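**Shared rules for hand-held grippers take effect at Pornell workshops**

People who spend their working day with a hand-held gripper in each fist will be doing it by the same set of rules from November, after three outfits that share work in Pornell agreed on a common code of good practice. It has been a long time coming, and anyone who has ever tried to make sense of somebody else's recordings will know why there was a small round of applause when the last page was finally approved.

The code was drawn up by Trudach, which runs the workshops, together with Fumolel and Admasu, who both send their own people there to record tabletop tasks for training robot arms. Until now each of them had its own habits, handed down mostly by word of mouth. One group checked its jaw pads every morning, another when somebody happened to remember, and the third had a very nice checklist that lived in a drawer. All of them meant well, and the work got done, but when the three sets of recordings were put side by side last spring the differences were plain enough to be a real nuisance.

That comparison covered 1,342 recordings made over one season. Of these, 515 had to be set aside or done over, and the review put most of the trouble down to ordinary, fixable things: pads that had worn more on one tool than on its partner, work surfaces that had shifted between takes, and notes that didn't say which pair of tools had been used. Nothing dramatic, in other words, but a great many afternoons went into sorting it out, and the people who had made those recordings with such care were understandably a bit sore about it.

The new code runs to 8 pages, and the authors are rather proud of how short they kept it. The main points are these:

- Both tools in a pair are opened and closed fully before the first take of a session, and the pads are looked at in good light. Scuffing is expected and is simply written down. A torn or loose pad means the pair is taken out of use until it has been replaced.
- Pads are always changed on both tools together, even when only one looks tired.
- Linkages and pivots are wiped clean at the end of each session, and any play in them goes in the log.
- Anything standing on the table is settled in its place before recording starts and stays there until the task is finished or abandoned.
- Cables are kept clear of the jaws and of the operator's elbows.
- An operator who feels a pinch, a cramp or plain tiredness stops at once, and the take is marked as stopped with no questions asked.

The last of these got the most discussion, and it is the one the operators themselves seem happiest about. Holding a tool steady in each hand is harder on the wrists than it looks, and the code now sets a break of at least 5 minutes after every block of takes, away from the table, with the tools put down. Earlier drafts left this to "reasonable judgment," which sounded fine on paper and in practice meant that the keenest people never took a break at all.

There are a few matters still to be settled. Fumolel would like the log to be kept on a shared screen, while Admasu's people have grown fond of their paper cards and make a pretty good case for them (a card doesn't need charging, and you can write on it with your gloves on). For the time being either will do, so long as the same details are in it. The question of how worn a pad may be before it has to go is also being left for the next revision, and operators are asked to send in their old pads, labeled with the tool number, so that there is something to compare.

Printed copies of the code are being put out at each station in Pornell, and short get-togethers to go through it will be held at nine in the morning and again at two in the afternoon for as long as people keep turning up. Coffee is provided, and so, we are told, is cake at the morning one. Visitors from other workshops are welcome to sit in, and may take a copy home with them.

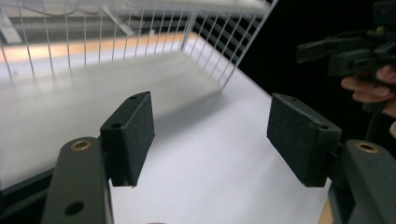

*Both tools at the table, with the dark jaw pads of the nearer one showing some wear.*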